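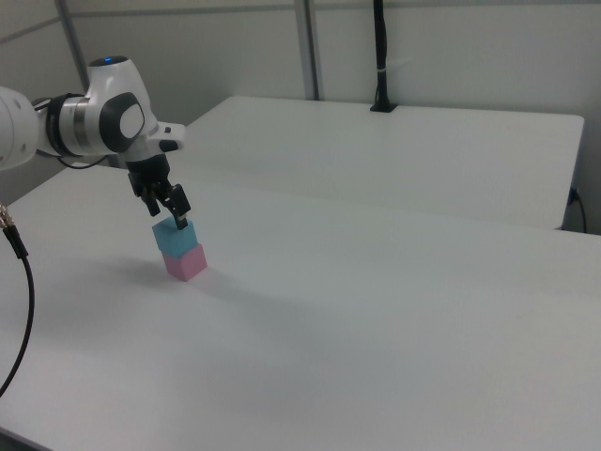 Last updated: 23 April 2026

Hi Marlene,

You asked for a short update on the Escobar interview series before the next payment goes out, so I'm writing it the way I'd tell you on the phone. Most of it is good news!

The series now has 13 finished episodes, all with people who worked in and around celebrity gossip before everybody had a phone in their pocket - columnists, publicists, one very funny hairdresser who still won't name the actor with the wig. Abrehet Shiferaw edited every one of them, and she also talked the old Florach magazine people into letting us read their back issues. We've scanned 732 pages so far. The party columns are a joy (who wore what, who left with whom, who threw the shrimp), and they've given us a lot of our best questions.

Our newsletter is up to 305 paying subscribers. That's lower than the number I put in the application, and I'd rather you heard it from me. I was counting on a bump in December when the awards talk starts, but we put out our Bosard episode that same week and had to pull it for a legal read. It's back up now, with one story trimmed and a former manager's name taken out. The lawyer's bill ate most of the travel line, so the trip to Julalberg to record the two retired soap stars hasn't happened yet. They're both still willing. One of them has asked for a makeup person even though it's audio, and I said yes, so please expect that on the receipts.

Two things I need from you. First, can we move what's left of the printing money over to travel? The little booklet doesn't seem worth it when most of our listeners are happy with the web version. Second, Abrehet is still being paid for two days a week and is working closer to four. I'd like to fix that in the next budget, even if it means we make fewer episodes.

Next up is the one on fake engagements, which I'm very excited about. We have a publicist on tape explaining how she picked the ring, the restaurant and the photographer, then wrote the breakup statement that same afternoon. Abrehet is checking dates against the Florach pages, and you'll get the rough cut as soon as she's done. Call me if the money part needs a proper form - I never know which one it is.

We use cookies to remember your settings and see which pages get read. Accept | Manage choices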